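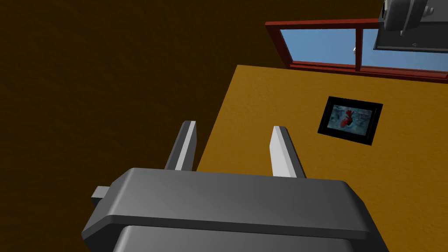

skenell_nord schrieb:
Den zweiten Arm würde ich erst bestellen, wenn die Simulation durch ist. Bei uns lag er ein halbes Jahr im Karton.

Okoro
Sehe ich anders. Jiturex nennt 16 Wochen Lieferzeit. Wer im März noch simuliert, hat im Sommer keine Hardware.

tk_achse6
Was kostet der Parallelgreifer inzwischen? In meiner Liste stehen 530 Euro netto, ohne Flansch.

Okoro
1036 mit Flansch und Kabelsatz. Ersatzfinger gehen extra, davon 2 Paar einplanen.

skenell_nord schrieb:
1036 für zwei Backen und einen Motor – da baue ich den Flansch lieber selbst.

tk_achse6
Eigenbau hatten wir bei Kirkgate. Die Arbeitszeit stand in keinem Budget, der Flansch war am Ende teurer als der Kaufteil. Greifweite und Reichweite vorher im Modell prüfen, dann beide Arme in einer Bestellung.

skenell_nord schrieb:
Und die Wartung? Die fehlt in beiden Rechnungen.

Okoro
Stimmt. Reiche ich am Dienstag nach.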